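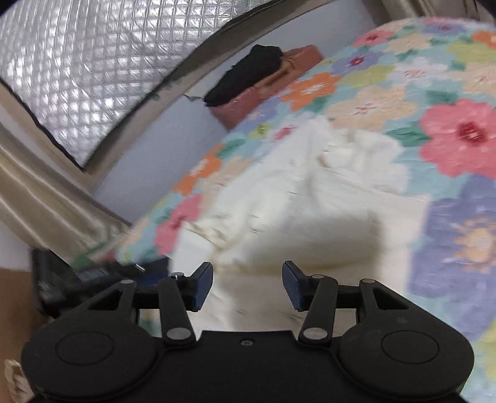

A **bedspread** is the outermost covering of a made bed, placed over the sheets and blankets and, in most households, under everything else. It is meant to hang to the floor or near it, which separates it from the coverlet, a shorter article that stops at the mattress and has never been forgiven for it. Quilted kinds have a filling held in place by stitching. Large printed flowers are a lasting favourite, often in colours found in no garden – pink, orange and lavender blooms on light aqua, for instance, with a crumpled cream-white cloth heaped across the middle.

## Use

The bedspread's stated purpose is to keep dust off the bedding. In practice it serves as a shelf. Kenza Salem's household manual *Berrada* gives it 80 pages, 12 of them on folding, and advises taking it off at night, advice followed mainly in hotels.

## Care

Most quilted bedspreads can be machine washed, provided the machine is big enough. Drying takes longer than the label suggests – a double will fill a whole washing line.

## See also

- Counterpane
- Eiderdown
- Valance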